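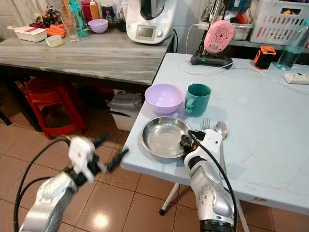
A steel plate, a lavender bowl and a teal mug on a folding table

Hi! I run a supper club called Grimen out of my place in Porum, and I'm looking for 2 people to help out from June on. We're small and pretty loud, and we eat late.

The job is 3 evenings a month. You'd chop, stir, carry plates, and talk to whoever is stuck at the quiet end of the table (there's always a quiet end). I do the planning and the shopping, so just come hungry. Doors open at 8, but I'd need you there by 5 — the onions take forever.

No restaurant experience needed. I had none when I started! You should be fine with stairs, a hot kitchen and my playlists. A food handler card is great, and if you don't have one I'll pay for the class.

Pay is $397 a month, plus dinner and leftovers. If you're coming from Rinport I'll cover your gas too.

To apply, send me a few lines about yourself and the last thing you cooked that you'd happily make again — burned edges are fine. Use the contact form on this page and put "Grimen kitchen" in the subject line.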